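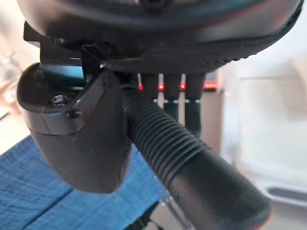

The little red lights, with the ribbed sleeve in front of one of them.

Home | Forum | Unread | Search | Log in

Hemstead Home & Shed Forum > Tidying and Storage > Cables

Three red lights and one cable sleeve: where do I stop?

**plughole_pete**
I've started tidying the cables in the back room, a job I have put off so long that my children have grown up and left partly to avoid being asked to help. Most of it is done. There's ribbed black sleeve for the upper stretch, then it changes to smooth black sleeve, a bit fatter, for the rest of the way down. Behind it are three small red lights in a row, all on, the middle one brightest.

Two questions. Does the change from ribbed to smooth look daft, and should I carry on in one or the other? And what do people do about lights? The sofa bed is in that room and my sister has told me it's like sleeping in a submarine. She has never been in a submarine.

**Mwanaisha Minja**
Moved this from General. It's a cable question until the sister gets her own thread.

Ribbed to smooth is fine. Ribbed where it has to bend, smooth where it might rub against things. I'd have done the same on purpose and been smug about it.

**grommet1962**
Disagree. Ribbed stuff is a dust trap. Every one of those rings has a groove and every groove wants a cotton bud in it by December. I pulled all mine out and went smooth throughout. Wipe with a damp cloth, finished.

**Mwanaisha Minja**
And does it go round a corner?

**grommet1962**
It goes round a corner if you're firm with it.

**lampwick**
"Firm with it" is how I ended up with a kink behind the sideboard that I can only look at with a torch and a mirror. Leave the ribbed on, Pete. Black on black as well, who's going to notice the join apart from you and 1,078 strangers on here?

**plughole_pete**
I'd notice. I notice it every time I go in for the ironing board.

**Majdi Sayegh**
On the lights: blackout stickers. You can get them in sheets, small round dots, two strengths. The dimming sort lets a bit through so you can still tell whether something's on, the full sort doesn't. I used the dimming ones all over the bedroom and it went from airport to village. I'd start with the middle one, seeing as it's the showy one of the three.

**grommet1962**
Or a bit of electrical tape, which everyone in this section already owns by the mile.

**Majdi Sayegh**
Tape goes gooey. You peel it off in two years and leave a black tidemark.

**grommet1962**
I've never peeled any off. That's your mistake.

**tea_and_trunking**
Don't cover lights that are there to tell you something! I know it's only small red ones, but I covered a light on our freezer because it annoyed me and we ate a great many fish fingers in one weekend. Find out what each one means first, write it down, THEN cover it if you must.

**plughole_pete**
Sensible. I will look for the booklet, which is in the drawer with all the other booklets, most of them for things we gave to the tip under the last government.

**lampwick**
Cheap option for the left one: going by your photo the edge of the ribbed sleeve is already hiding part of it. Nudge the sleeve across and it'll hide the rest. One down for no money.

**Mwanaisha Minja**
Please don't tell people to shove cables about without seeing what they're fixed to. If it has slack, fine, ease it over. If it hasn't, buy the stickers like a grown-up.

**lampwick**
I said nudge.

**Mwanaisha Minja**
You said nudge about the wardrobe as well.

**tea_and_trunking**
What happened with the wardrobe?

**lampwick**
Nothing. It's in the shed.

**plughole_pete**
While I've got you, ties. I bought a bag of 1,000 because it was only slightly dearer than the small bag, and they're 300 mm long, so each one goes round my bundle and then has enough left over to do up a dressing gown. Is it bad form to snip them?

**Majdi Sayegh**
Snip them flush, use proper side cutters. Leave a sharp stub and you'll find it with the back of your hand every time you dust. Better still, put the ties away for the garden and get hook-and-loop strips. Clasatska do a roll you cut to length. You will want to undo it all again the minute you get a new lamp.

**grommet1962**
For once I'm with Majdi. Plastic ties are for people who believe they've finished.

**brackish_b**
Joining in with a useless preference: I like the ribbed sort. It catches the light a bit along the rings and looks as if somebody meant it. The smooth stuff always puts me in mind of a hosepipe that's gone to a funeral.

And I'd leave the lights alone. I have a row of green ones on the landing and I steer by them at 3 am. Never stubbed a toe. Took them for granted until we had a power cut and I walked into the airer.

**plughole_pete**
My sister would like it known that she doesn't want to steer by anything, she wants to be asleep.

**brackish_b**
Eye mask. The market had them 8 for a fiver, though I can't speak for the elastic.

**grommet1962**
Eight eye masks for one sister.

**plughole_pete**
Update. Found the booklet section of the drawer and have not found the booklet. Have found a warranty for a kettle. Sleeve stays as it is, ribbed then smooth, on the grounds that I was outvoted and also that I can't face threading it again. I've ordered a sheet of the dimming dots and will do nothing with them until I know which light is which. Hook-and-loop on order too.

If anyone near Hemstead wants cable ties, I can do you most of a bag.

**tea_and_trunking**
I'll have fifty for the sweet peas.

**grommet1962**
Still a dust trap.

**Mwanaisha Minja**
Leaving this open for the booklet. Wardrobe questions to lampwick by private message, please.

Recent threads in Tidying and Storage
- Drawer dividers that don't travel
- Best way to label plugs without it looking like a school
- Airer on the landing, yes or no
- Sideboard with no back: clever or unfinished?
- What do you keep in the biscuit tin (not biscuits)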